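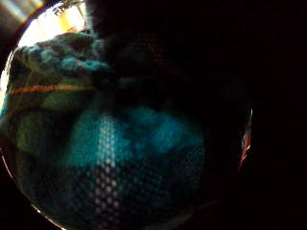 Slide 6. Gripper view, Rurbridge set: teal mesh, thick yarn-like fabric, one thin orange strand.

Pause here, let people look.

Say: we recorded 500 examples by hand with the Clider tool. 203 were soft goods. Dark ones like this stay in. The model will meet dark shelves too.

Labels — keep it short. One line of text per example, written the same day. Fatima Haruna checked 200 of them and sent 34 back, mostly for vague wording ("move cloth").

If asked about lighting: we have not tried a lamp on the tool yet. Planned for June.

If asked about the Olatunji data, say it is separate and point to slide 11.

Next slide: Flilleck, training runs.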